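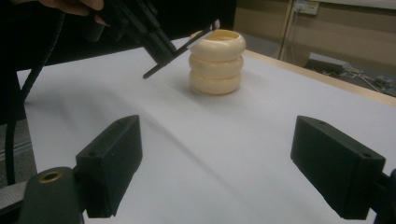

Wrist view, other gripper coming in towards the top ring of the cup.

From: Mélanie Landry
To: flarus-tooling
Date: Sat 6 February
Subject: Re: rim segmentation drops out on the cup

Lizeth Mamani wrote:
> Ran the Oltberg branch over the cup episodes. The rim mask
> vanishes in 149 frames. It looks like the white paper to me:
> cream on white, soft shadow, not much of an edge. Could
> we raise the contrast before the mask stage? Also, is the rod
> meant to have its own track, or is it part of the cup?

I reran it with the mask stage logging switched on. Contrast plays a part, but a small one. Most of the dropped frames have the other gripper's finger plate close to the rim. The ellipse fit then takes the plate edge as part of the outline, the residual goes over the limit and the whole mask is thrown away. Raising the contrast makes the plate edge stronger as well, so I would leave that alone.

What I have in the Clurkow patch:

- gripper pixels are masked out first, using the projected model of both tools
- the ellipse is fitted to whatever arc is left, minimum 15 points
- if the fit fails, the last good pose is kept and flagged stale

With that, 3,181 frames go through and the stale flag is set on 741. That is still too many. The flag clears slowly because the timer restarts on each failed fit, and I have not fixed it yet.

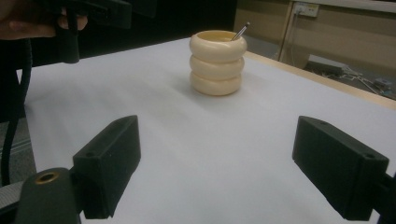
Same wrist view with the rod in the cup, leaning right.

On the rod: it needs its own track. When it stands in the cup it crosses the rim outline, and the old code merged the two into one blob with a centroid well off the cup axis. The planner then asked for a grasp offset that made no sense. I now fit the rod as a line segment and give it a parent frame, either cup or gripper. The change of parent is decided on relative motion over a short window, so expect a lag at pick-up. 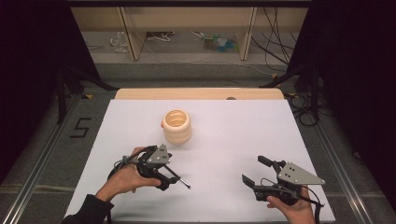 The head camera is the better source for that decision, provided its clock offset is right. The Guillot config still has the value from before the driver update. Please check yours before comparing numbers with mine, or the parent switch will land several frames late and look like a tracking fault.

Two things I would like from you, Lizeth. Could you send the list of your dropped frames as plain indices, without the overlay video? And could you run the patch with the arc minimum doubled? I suspect the short arcs are giving us poses that pass the residual test and are still tilted.

I would like to merge in March, once the timer is sorted out.

Mélanie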